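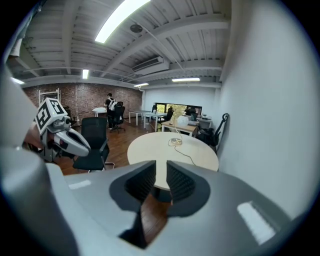 I have been meaning to write about the Mesadard talks since January, and every time I sat down to do it something else happened and my half-finished post was out of date again. So I'm going to write it now, on a Saturday morning with a pot of coffee beside me, and if the whole business shifts again by Monday you will just have to forgive me.

For those of you who came here for the bread recipes (hello, and thank you, the rye one is still coming), Mesadard is the border district where I lived for the better part of my thirties. It has a river down the middle of it, the Mussa, and the river has a country on each side. When I moved there you could walk across the bridge to buy onions. There was a booth with a man in it, and he would look at your card if he wasn't eating. Then the booth became a gate, the gate became a proper building with lanes, and for the last three years the bridge has been closed to anybody without a freight permit. My old landlady has a sister in Zulla, on the far bank. She can see the roof of her sister's house from the upstairs window, and to have lunch with her she has to take two buses and a train.

The talks were supposed to fix this. Two foreign ministries, a table, a list of items, and at the end of it a signed paper that would open the bridge to foot traffic again. I know that sounds small next to what fills the news most nights, and I suppose it is small, unless you live there.

Now, the part that got into the papers was the walkout. You may have seen a paragraph on it. The delegation from the far side left in the middle of the second day and the ministry on our side put out a statement calling this "regrettable," a word I have come to dislike very much. What the paragraph didn't say is what they had been arguing over, and that was the guest list. The mayors of the river towns had asked to be in the room. There are 17 of them, counting both banks, and they had gotten together and written one letter in two languages, which if you knew those mayors you would understand was a small miracle. Zulla's mayor and the mayor directly opposite her hadn't spoken since a quarrel over a ferry landing. They both signed.

Our side said the mayors could send written remarks. The other side said the mayors should sit at the table or there was no point in having one. And there it stuck.

I have an opinion on this, as you'd expect, and it's that the mayors should have been let in on the first morning, given decent chairs, and allowed to talk until they were tired. I do understand the argument against it. My friend Dorian Rolland spent a long time as a junior diplomat before he gave it up to teach, and we went back and forth on this over the phone for most of an evening. Dorian thinks that once you let local officials into a negotiation between governments you never get them out again, and every clause turns into a discussion of somebody's parking lot. He told me about a fishing agreement he worked on when he was young, where the whole thing was held up for a week by one harbor master and his crane. "And was the harbor master right?" I asked. There was quite a long pause. "Well, yes," said Dorian, "he was right about the crane."

I rest my case! Although I should be fair to him and say he didn't think I had one. He says a week's delay on fish is one thing, but a government that has already told its own parliament what it plans to sign is in a different spot, and can't be seen changing the text to please a town of three bakeries and a gas station. We left it there and talked about his knees.

The town he was being rude about is Plesteo, by the way, and it has four bakeries. Its population at the last census was 3,715, and I remember the number because it was painted on the sign as you drove in, and the sign was right outside my kitchen. I used to look at it every morning while the kettle boiled. When a baby was born, Caroline Mollel at the post office would say we ought to go out with a brush and correct it.

Caroline is the reason I know as much as I do. She still writes me real letters, several pages, in very small handwriting, and this spring they have been mostly politics. She went to the public meeting that was held after the walkout, in the school gym, and she wrote down a lot of what was said. People were angrier than she had expected and not all of them were angry in the same direction. The trucking families have done well out of the freight permits and don't mind if the bridge stays as it is. Some of the older people remember when the crossing was wide open and things got stolen (tools, mostly, and one time a horse) and they aren't eager to go back to that. Then there are the ones with relatives across the water, who would open it tonight with their own hands. A woman stood up and said she had missed two funerals. After that, Caroline wrote, it was hard for anyone to talk about trucks.

The petition came out of that meeting. They were hoping for 3,000 signatures from the whole district and they had them before the second weekend. I signed it myself, as a former resident, on a separate sheet they had made for people like me. I don't know that it'll change anything. The deputy minister who received it was photographed shaking hands on the steps, and he said that the government was listening carefully, and then he got back in his car. Caroline says the whole visit took less time than the school needed to set out the cookies.

But something did move after that. The two ministries have agreed to meet again, and the new invitation has a line in it about "representatives of the affected communities," who may attend "in an advisory capacity." Dorian says this is a standard phrase and it means they'll be put in the room next door with a screen. Caroline says it means they're going. Both of them seem very sure. I have read the line over many times and I think it was written by somebody clever so that each of them could be right for as long as possible.

What bothers me, and I've tried to work out how to say this without sounding like a crank, is how easily a place gets talked about as if it were empty. All the maps in the news have the river as a line and then two colors. There's never a bakery. I heard a man on the radio, a perfectly pleasant man, explain that the crossing had "limited strategic value," and I was standing at my sink with my hands in the water and I said out loud to him that I'd bought my wedding shoes across that bridge. He went on to the next item, of course. It was something to do with tariffs.

I don't want to pretend it was paradise, either. I have done that in past posts and one of my old neighbors wrote to scold me for it. We had winters when the power was out more than it was on, and there were people on our bank who said ugly things about people on the other one, and they said them in the shop, in front of children, in the same voice they used to ask for butter. There were also people who would row across at night to bring insulin to a stranger. I lived next door to both kinds, and in one case they were married to each other.

Anyway. The new round is set for the 26th, if it isn't moved again. The two ministries still haven't agreed on who will speak first, and I gather there's some trouble over which of the two languages goes on the left side of the page. The mayors have chartered a single bus. I think that's the bravest thing in the whole affair, all of those people on one bus for five hours, and I asked Caroline who would be sitting with whom. She said they had drawn names out of a hat and then traded.

I'll write again when there's news, or when there isn't and I can't stand it. Several of you asked after my last post how to send something to the river school library, and the answer is that books are welcome in either language but please, no more encyclopedias, they have no shelf left that will hold them. Picture books are best. Send them care of the Plesteo post office and put Caroline's name on the parcel, and she'll walk them up the hill herself.

And the rye recipe is next, I promise. I've had trouble with the starter.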